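Motorsport Business, Unit 6: The Satellite Team
Handout to go with the lecture. Bring it to the seminar, preferably with something written on it.

1. What we mean by a satellite team

A satellite team races machinery it did not design, leased from a manufacturer that also runs its own entry in the same championship. You are paying a company for the means to beat it, on terms the company wrote. Students tend to find this odd for a week and then stop noticing, and by the end of the unit I'd like you to find it odd again.

The opposite case is the factory team, sometimes called the works team, which is owned or directly controlled by the manufacturer. In between sits a lot of gray, and the gray is where most of the exam essays go wrong. A team can wear factory colors and be a private company. A team can look independent and have its lead rider on a contract signed by somebody at the factory. Read the paperwork before the paint.

2. The lease

Our running case is Tenum, a private team on a two-year lease with the manufacturer Stirnon. The lease extract is in your reading pack. Please read clause 9, even though it is dull, or possibly for that reason.

Terms you need:

Specification. Which version of the bike you get. "Current spec" means this season's machine. "Year-old spec" means last season's, which the factory has stopped developing and already knows the faults of.

Update rights. Whether new parts arrive during the season, and in what order. Tenum gets them "following satisfactory factory evaluation." Underline satisfactory. Ask yourself who is being satisfied.

Crash damage. Who pays for broken parts. In most leases there is an allowance, and after that the team gets a bill. A quick young rider who falls off a lot can be a very expensive bargain.

Data access. What the team sees of the factory's numbers, and what the factory sees of the team's. In the Tenum lease the factory sees everything and Tenum sees a summary. I have read the summary. It is a short document with a nice cover.

3. Where the money comes from

Three main sources: the title sponsor, the payments from the championship organizer, and riders who bring backing of their own. That last one makes people uneasy, so it gets called "a partnership package" in press releases.

Tenum's title sponsor is Hashemi, which makes industrial paint. The deal pays a base fee plus a bonus for television exposure. Now think about what that bonus does to a Sunday afternoon. A rider in a lonely ninth place is worth less to Hashemi than a rider scrapping over twelfth with a camera on him. The team manager wants the points. The commercial manager wants the scrap. They share a truck.

Note the dates as well. The sponsor contract runs out in June, in the middle of the season, while the lease runs to the end of the year. For the months in between, Tenum owes lease payments against income it has not yet secured. I have marked a number of essays claiming this is clever flexibility. It is a hole.

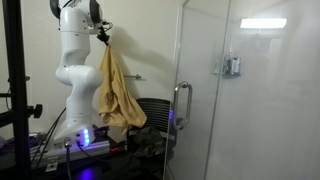 The usual way to fill a hole of that kind is to sell something early, and what a satellite team mostly has to sell is the seat.

4. Riders as assets

Factories like satellite teams for a simple reason: they are a place to keep riders. A promising one can learn at somebody else's expense, and an older one can be moved sideways without a scene. The lease may give the factory a say over one seat or both. Stirnon has a say over one of Tenum's, with an option to call that rider up at 30 days' notice.

Look at this from three chairs.

From the factory's chair, the option is cheap insurance. If a works rider is hurt or sulking, there is a replacement who already knows the bike.

From the rider's chair, it is the whole point of being there. He will put up with year-old parts and a motorhome with a smell if the phone might ring.

From Tenum's chair, it means that doing the job well is punished. Develop a rider nicely and he leaves, possibly in the middle of a season, possibly with his crew chief. Ask for compensation in the contract. Tenum did ask, and got a clause promising "good faith discussions." You may underline that too.

5. Changing suppliers

Every so often a satellite team switches manufacturer. The press treats it like a divorce. It is closer to moving apartments: expensive, tiring, and half the boxes turn out to be the wrong size. Mechanics need retraining, spares are worthless overnight, and riders who braked beautifully last year fall off at the first corner.

Trumov, a rival manufacturer, has offered Tenum current-spec bikes at a higher price, with full data access. On paper this is generous. Trumov has no other satellite team, though, and a factory with two bikes on the grid learns slowly. Some of what Tenum would be supplying is mileage, and you should try to put a value on that before deciding who ought to be paying whom.

6. For the seminar

Prepare two pages on whether Tenum should stay with Stirnon or go to Trumov. Use the lease extract and the sponsor contract. Do not use the phrase "win-win." State what you would ask for in the negotiation and what you would give up to get it, in that order.

If you argue for staying, deal with clause 9. If you argue for leaving, deal with the June problem, which Trumov's offer does nothing to solve and may well make worse.

Reading for next time: pack section 7, on tire allocation. It is shorter than it looks, as the last part is all tables.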